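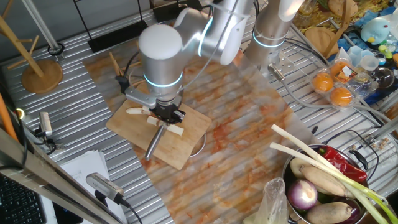 Fig. 1. Sticks on a board.

Writing Instructions That Other People Have to Follow
Handout 4: The recipe as a technical document

Bring this handout to the seminar. Spare copies live in the tray outside the Pirthorpe room until someone uses them as scrap, usually by week two.

1. Why recipes

Most of you will never write a cookery book. Most of you will, at some point, have to tell a stranger how to do something while you are not in the room, and the recipe is the oldest form we have for that. It is also the one where failure gets eaten.

A recipe makes two promises. The list at the top says what you need. The method says what to do with it. Nearly every bad recipe breaks one of these by smuggling something into the method that was never on the list. We have all met the tablespoon of cornflour that turns up in step six like an uncle at a wedding.

2. The comma problem

Compare:

400 g carrots, peeled and cut into sticks
400 g peeled carrot sticks

The first weighs the carrots before peeling. The second weighs what is left. With carrots the difference is a few curls in the compost. With a pineapple it is lunch. The comma is doing a great deal of work for something so small, and editors who remove it to tidy the page should be made to cook the result.

The same goes for "1 cup walnuts, chopped" and "1 cup chopped walnuts". Try both before the seminar if you have walnuts and an evening to spare.

3. Verbs

English has plenty of words for cutting and recipe writers use them as if drawn from a hat. Slice, chop, dice, mince, shred, julienne. Each one tells the reader what shape to aim for, but only if the reader already knows. If you are not sure they do, give a size. "Matchsticks" is good because everyone has seen a match. "Batons" is good if everyone has seen a baton, and half the class will be picturing a relay race.

"Finely" and "roughly" are fine in moderation. "Rustically" is an admission.
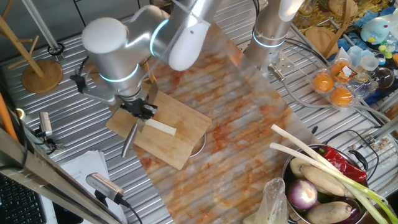

Surely a cook who needs the size of a stick spelled out shouldn't be trusted with a knife, wrote Grīnberga in the margin of last year's handout, and it is a fair objection. My answer is that the size decides the cooking time. A reader with thick sticks and a time meant for thin ones will blame themselves, then the oven, and finally you.

4. Times, and what they are for

"Fry for 11 minutes" is precise and nearly useless on its own. Whose pan? Whose hob? Give the time, then give the sign: until the edges brown, until a fork goes in without an argument. The time tells the reader whether they can answer the door. The sign tells them when to stop.

Never write "until done". The reader came to you to find out what done is.

"Meanwhile" deserves a warning of its own. It is a perfectly honest word that assumes a second pair of hands. One meanwhile per recipe is plenty. The Skultwood parish cookbook, extracts of which are in your reading pack, has a fish pie with four, and I have never managed it sitting down or standing up.

5. Order

Write the steps in the order in which they are done. This sounds too obvious to say, and then you open the Gralley leaflet (reading pack, page 22) and find "having soaked the beans overnight" in the last paragraph.

If something must happen early, it goes early. Ovens especially.

Exercise

Take any recipe you own and rewrite it for a reader who can read, owns a kitchen and has no common sense whatever. Keep it under 400 words. Swap with a neighbour. Your neighbour should underline every point at which they would have had to guess.

Tea and toast are both permitted as subjects. Toast is harder.

Reading for next time: pack, pages 22 to 31. Skip the jellies.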